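Setting Up Your Snack Box
Section 2 of the Clikeo home pantry guide

This part covers the box itself, the sorting, and the first fill. If you skipped Section 1 (the one about clearing out the old snack drawer), go back and do that first, or you'll end up boxing things that went stale last September. I did exactly that my first time around and I'm still a little sore about it.

What you need before you start:
A cardboard box with a flat floor
A cloth you don't mind getting crumbs on
A marker and a roll of masking tape
Your snacks, all of them, including the ones in your coat pockets

I work on the sofa with a checkered cloth thrown over it. A table is fine too, but I like being able to shake the whole cloth out on the balcony at the end. My box is plain cardboard, nothing fancy, and I've come to prefer it without flaps because they kept folding in on top of whatever I was trying to reach.
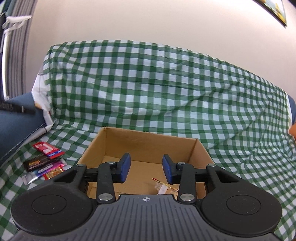 Words and box-wrangling by Tomoyo Kinoshita
Filed under: Kitchen, Small Storage

Getting the box ready

1. Tip the box upside down and give the bottom a good smack. You'd be amazed what falls out of a seam.

2. Run a strip of masking tape along any seam in the floor, on the inside. Crumbs love a seam! Press it down with the back of a spoon.

3. Feel along the top edge with your hand. If it's rough, fold tape over it. Go slowly here, cardboard can give you a nasty little cut.

4. Set the box where you can see straight down into it. Leave it on the cloth for now and don't carry it to the shelf until it's full.

Note: If you bought the Flurkix divider set, leave it in its bag until step 9. I know it's tempting. The dividers are much easier to place once you know how big your piles are.

Sorting

5. Spread everything on the cloth. Wrappers face up, so you can read them. I get a lot of snacks in the mail from my cousin, and plenty of them have Chinese labels, so I keep a pen handy and write a few words on a bit of tape for the ones my kids can't read - just "nuts" or "sweet" or "ask me first."

6. Make your piles by shape before you think about flavor. Long bars go together, flat packets go together, and bags of loose nuts get a spot of their own. Flavor sorting sounds clever, but a long bar and a squashy little pouch won't stand up side by side no matter how well they go together in your mouth.

7. Pick packets up by the sides and hold them upright. If you pinch the crimped end on a small one you can pop it open, and then you've got to eat it. (Not the worst outcome.)

Caution: Nuts need their own thinking. If anybody in your house has a nut allergy, don't use this box for both. Get a second one, mark it in big letters, and keep it on a different shelf. Filled bars can have nuts inside too, so read the wrapper or look it up before it goes in.

8. Check the dates. Anything with less than a month left goes in a bowl on the counter for this week. 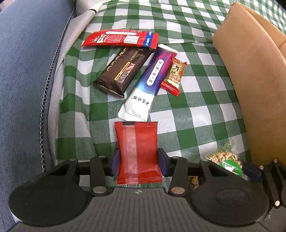 Aoki wrote in to say that step 8 should come before step 6, as there's no point making lovely piles and then pulling half of them apart to check dates, and that a bowl on the counter gets emptied by supper in any case.

Fair enough! I've tried it both ways since then. If you have up to 50 packets, I'd stick with my order, since you'll be handling each one anyway. If you're sorting a really big haul, do it Aoki's way and check dates as things come out of the bag.

Filling the box

9. Stand the long bars along the back wall. If you're using the dividers, put the first one right in front of them.

10. Flat packets go next, on their short ends, like cards in a file. Don't jam them. You want to be able to slide a finger between any two.

11. Nut bags go at the front, lying down. Open ones get a clip. I use the Grirkier clips, the small size, and they hold well on thin film but tend to slip off anything thick.

12. Give the box a gentle tilt from side to side. If things slide, roll up a dish towel and tuck it in the gap.

Note: Don't fill past the top edge. My box takes a fair load, but the bottom started to sag when I got greedy, and I had to carry it to the shelf like a wedding cake.

13. Lift with both hands under the floor of the box, never by the walls, and set it on a shelf the shortest snacker can reach.

14. Shake out the cloth. Check the sofa cushions while you're there.

Refilling is covered in Section 3, along with what to do about chocolate in hot weather.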